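Hajar Morsy has cleaned, stocked and repaired things for a living, and these days she advises hotels on which machines to buy. Mostly she tells them to wait.

"They all ask me about the robot that does the rooms," she says. "There isn't one. There's a robot that does part of one job, on a good morning, with an engineer in the building."

She is blunt about the pitch decks. Okard sent her one in September with 47 slides. "I counted the ones with a door in them. None. How is it getting into the room?"

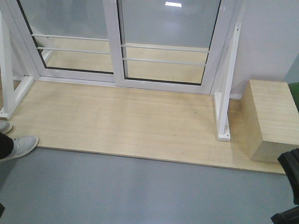

Doors are her favorite subject. A sliding door looks like the easy case, she says, until you think about what your own hand does with it. You pull, feel it stick, lean a little, and let up before it bangs. "My niece could do it at three. You don't plan it. A machine has to get every bit of that from somewhere."

She has no patience for success rates either. A sales rep from Soter told her their arm had opened a door 1,349 times. She asked how many different doors. He said he would get back to her.

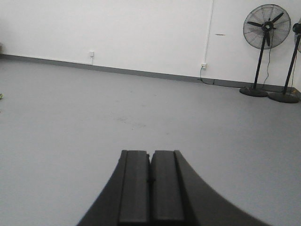
"And the floor counts," she goes on. "Cords, shoes, a fan somebody moved last night. I worked in a place with 51 rooms and no two were left the same way. People step over things all day and never notice they did it."

Does she see anything she likes? She takes a while over that one. Grippers are better than they were, she admits, and the cameras are cheap now. Hoàng, a small outfit she visited last spring, let her pick the task herself, and she gives them credit for it. The arm failed, and they kept the visitors in the room while it did.

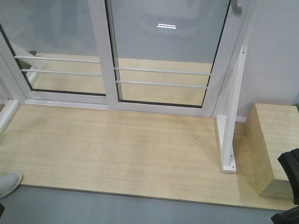 "I trusted them more after that. I still wouldn't buy it."

Her own test is dull, and she says it should be. Leave the machine alone for five nights with the regular staff and no one from the company on the phone. Cleken, another supplier, turned her down twice.
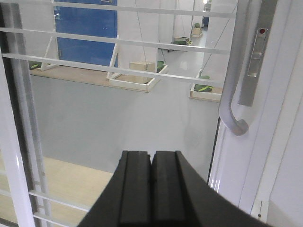
So when will a hotel be able to hand over a whole room?

"Ask me when one can open the window, shut it again and tell whether it latched. I'm not putting a year on it."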